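# 蒸し直し

マリルー・マルケスが部屋に戻ったのは夜の九時前だった。ニルテレオの倉庫で一日じゅう伝票を打っていたので、右の手首が重かった。階段の電球はまた切れていて、三階まで手すりを頼りに上がった。

台所の明かりがついていた。ガルバ・オケケが椅子に座って、靴下を繕っていた。

「早いね」とマリルーは言った。

「夜勤がなくなった。来週もない」

ガルバは針から目を上げなかった。オデディスの工場がラインを一本止めるという話は、先月から聞いていた。マリルーは鞄を床に下ろし、上着を椅子の背にかけた。何か言おうと思ったが、腹が減っていて言葉が出てこなかった。

「饅頭を蒸すよ」とガルバが言った。「角の店で買ってきた。閉店前で、袋ごと570円だった」

「具は」

「聞かなかった」

彼は針を針山に戻し、鍋に水を張って火にかけた。鍋は前の住人が置いていったもので、二人で使うには大きすぎた。越してきた七月には捨てるつもりだったが、粗大ごみの券を買いそびれたまま冬になった。今では米も芋もこれで蒸している。

湯が沸くまでのあいだ、マリルーは郵便物を見た。ガスの検針票と、ミダディクという歯医者の葉書と、故郷の妹からの手紙が一通あった。手紙は後で読むことにして、棚の缶の下にはさんだ。

「10分でいいんだっけ」とガルバが聞いた。

「冷えてたなら、もう少し」

彼は蓋をして、壁のほうを向いて立っていた。蒸気の音がしばらく続いた。マリルーは布巾でテーブルを拭いた。白い天板は汚れが目立つので、毎晩拭くことにしている。拭き終わると、ガルバが両手に鍋つかみをはめて鍋を運んできて、右の端に置いた。それから蓋を取った。
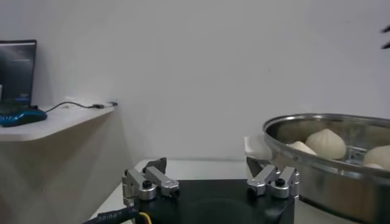
蒸し台に並んだ四つの饅頭。

「二つずつだな」とガルバが言った。

マリルーは皿を出し、箸で一つ取ろうとして皮を少し破いた。中は豆だった。甘いのか塩気があるのかよくわからない味で、二人とも黙って一つ目を食べた。

「悪くない」

「うん。でも肉だと思ってた」

「おれもだ」

ガルバは湯呑みに茶を注いだ。茶葉は三度目で、ほとんど色が出なかった。

「ウィケに行こうかと思ってる」と彼は言った。「いとこが港で働いてる。人が足りないらしい」

「いつ」

「決めてない。バスで90分だから、通えないこともない」

「朝は何時のバス」

「五時台に一本ある。それを逃すと七時だ」

マリルーは二つ目に手をつけず、皿の縁に箸を置いた。バスの定期がいくらになるか考えた。月に二十日乗るとして、家賃の残りから出せるかどうか。計算は途中でわからなくなった。

「明日、営業所で聞いてくる」と彼女は言った。「昼休みに前を通るから」

「悪いな」

「ついでだから」

ガルバはうなずいて、自分の二つ目を半分に割った。指先が熱かったらしく、何度か持ち替えた。

食べ終わると、彼が鍋を洗い、彼女が湯呑みを洗った。蒸し台の穴に皮が少しこびりついていたので、ガルバは爪楊枝で一つずつ突いて落とした。時間がかかった。マリルーは先に座って妹の手紙を開けた。便箋は二枚で、飼っている山羊のことと、屋根を直した大工のことが書いてあった。金の話は最後の三行だけだった。

「なんて書いてある」

「山羊が子を産んだって」

「何匹」

「書いてない」

彼女の皿には饅頭が一つ残っていた。マリルーはそれに布巾をかぶせ、明日の朝に食べるからと言った。ガルバは洗った鍋を逆さにして流しの横に置き、それから椅子に戻って、靴下の続きにかかった。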